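The small pot at the end of the meal

By Marianna Lis

In my mother's kitchen there was always a tower of empty yoghurt cups beside the sink. They were washed, turned upside down and kept for seedlings, for buttons, for the fat which must not go down the drain. I thought every family had such a tower. When I moved abroad to study, I discovered that most people throw the cup in the bin without looking at it, and I felt a little ashamed for them.

I remembered this in May, when I went to visit Genowefa Kubiak at her dairy, Lonent. She makes set yoghurt, soured cream and a soft white cheese, and she fills 3000 small cups in a good week. The dairy is one long room behind her house. At six in the morning it already smells of warm milk, and the radio is playing so loudly that we must shout.

"People ask me about the milk," she says. "Sometimes they ask about the cows. The cup they never ask about, and I have thought about the cup for half of my life."

She began with glass jars. They were beautiful, but they came back dirty or did not come back, and one winter a whole crate cracked in the van. Then she tried waxed paper, which became soft at the bottom after a few days in the fridge. Now she uses a thin plastic cup bought from a supplier called Drekura, 240 to a sleeve. She chose it after her daughter-in-law, Celina Piątek, put six kinds on the kitchen table and asked the family to eat from all of them.

The clear one won. Celina had expected the opposite, for a clear cup hides nothing. If the yoghurt has separated, the customer sees a line of whey. If the filling was done in a hurry, there is a smear on the wall of the cup.
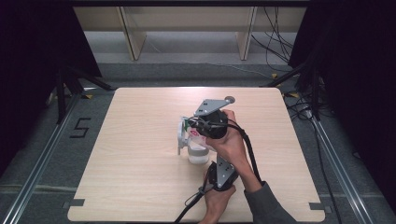
A clear cup with white contents and a little pink and green near the rim.

Colour is a more difficult matter. Jolanta Krajewska has drawn labels for small food makers for many years, and she works from a flat full of paper samples. According to her, white food is a gift and also a trap. Against white any colour looks fresh, so the beginner wants to use all of them. She prefers two, and she likes to keep them high on the cup, where the hand does not cover them. Pink and green she calls "the old couple", for they have been together on sweet things since her childhood.

I asked her what makes a bad label. She thought for quite a long time. "One that you cannot peel," she answered. "A person who has finished eating wants to peel something."

Then there is the matter of how much to put inside. Genowefa sells a cup of 100 grams for children and a bigger one for everybody else, and in both she leaves a space at the top. Some customers complain about this space. But yoghurt must be stirred, and in a cup filled to the edge the first spoon always pushes something over the side, usually onto a sleeve.

Zakhar Sirko, who runs the café Tukell in the next town, buys from her almost every week. He serves the yoghurt in its own cup, with a long spoon and a saucer. At first he moved it into glass bowls, but the set surface broke and it looked, he says, like a mistake. His guests eat more slowly from the small cup, and they scrape.

Before I left, Genowefa gave me four cups for the train. I ate two of them before the first station. The empty ones are washed now and stand beside my sink, one inside the other, and I have bought basil seeds.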